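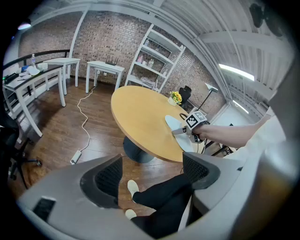

I run a small reading group here in Lakora and for July we picked a long family novel set during a civil war, told by a clerk who sees most of it from behind a desk. It's 248 pages and I'm stuck at page 70, where the uncles keep arriving and I can't tell them apart! We meet at a round table, the honey-colored one with the dark gray pedestal, and I'd love to have something useful to say when we sit down at it. Is it okay to skip ahead, or would I be missing what makes the book good?

**Rhonda MacDonald**

Oh, I know that feeling so well, and please don't be hard on yourself. War novels with big families nearly always have a crowded stretch early on (the author wants you to know who's at home before they scatter). I'd make a little family tree on the back of a bookmark and just keep going to the end of the chapter, even if it's muddy. If you do skip, go back afterward and read the pages about the clerk's first posting, or his later choices may seem cold. My old group at the Boychuk library took 2 meetings over a book like this and we were glad of it.

**Colleen Beaulieu**

I skip all the time. Read the last chapter and see if you care who's in it. Mine was 200 pages too long anyway, different book though.

**Noltach**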